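The arm that wants to learn your kitchen
May 15, 2018

The box turned up while I was still in my dressing gown, so the courier got quite the show. Inside was the Skavden, a white tabletop robot arm from a small outfit called Closteo, plus more foam than I've ever seen in one place. I'd been on the waiting list for the review kit since April and I may have squealed a bit.

If you haven't come across it, the Skavden is pitched at people who like to tinker but don't want to write motion code all weekend. You take hold of the arm, walk it through a job by hand, and do that again and again until the software (it's called Moffat, and yes, I kept picturing a tartan blanket) reckons it has the idea. Closteo suggests 183 goes per task. I laughed when I read that. Then I put the kettle on and got stuck in.

My home setup was hopeless, as the kitchen bench is too shallow and the dog is too interested, so I packed the lot into the car and drove over to Stallanberg, the shared workshop where Closteo's support crew runs its setup days. They've got proper tables there, and bins of play food to practise with, which won me over straight away. I'd happily have skipped the robot and played shops!

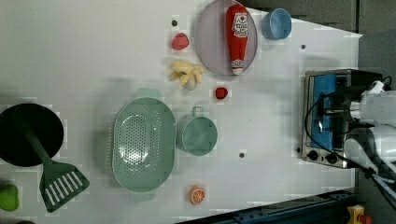 The Skavden at the toaster oven, with the play food and cookware spread out on the table.

The toaster oven was my pick for the first proper test. It's a fiddly thing for an arm to work around, with all that shiny steel and a row of knobs along the front, and I wanted to see how Moffat coped when I got a bit sloppy with my demonstrations. Pretty well, is my verdict. The joints move smoothly under your hand, with none of the notchy feeling I remember from cheaper kits, and after almost 400 goes across the weekend my wrists were sorer than the arm's.

Fruit was easier. It got the strawberry four times in a row before I'd finished my sandwich, and the bananas were fine as long as I left them alone. Nudge them halfway through a reach and it carries on to where they used to be, gripping thin air with enormous confidence. The slotted spatula beat it every time. So flat! I had a go at teaching it to slide the head to the edge of the pan first, and I'll report back if that ever comes good.

Grumbles? The cables. They loop around the outside of the arm and I snagged them on my sleeve more than once. The manual is also a shocker, with 5 pages on unpacking and hardly a word on saving your work, so I lost a whole morning's training to one wrong button.

Would I buy one? For a school or a club, yes, in a heartbeat. For my place I'm still dithering, mostly over where I'd put it. The review kit goes back next week and I've already asked if I can hang on to it a bit longer.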